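Beer week is coming to Redville in June, and I've already blocked out my evenings! Jemal is pouring 22 taps this time.
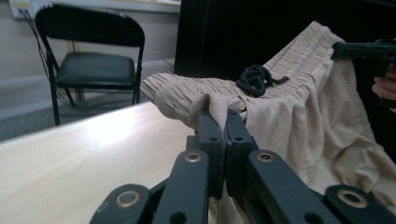

Filed under: Beer & Festivals

Opening night is at Gulteton Hall, doors at 6 pm. Go early – the smoked porter runs out.

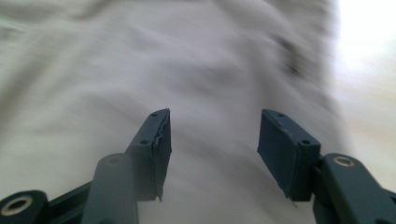

Praltberg's wheat beer is the one I'm chasing. It pours cloudy, a pale gray-white like rumpled cloth, and tastes of banana and clove (my favorite!). 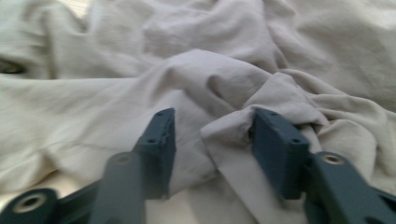
Meron Weldu wrote in to say the sour tent is better than the main hall, and to bring cash for it.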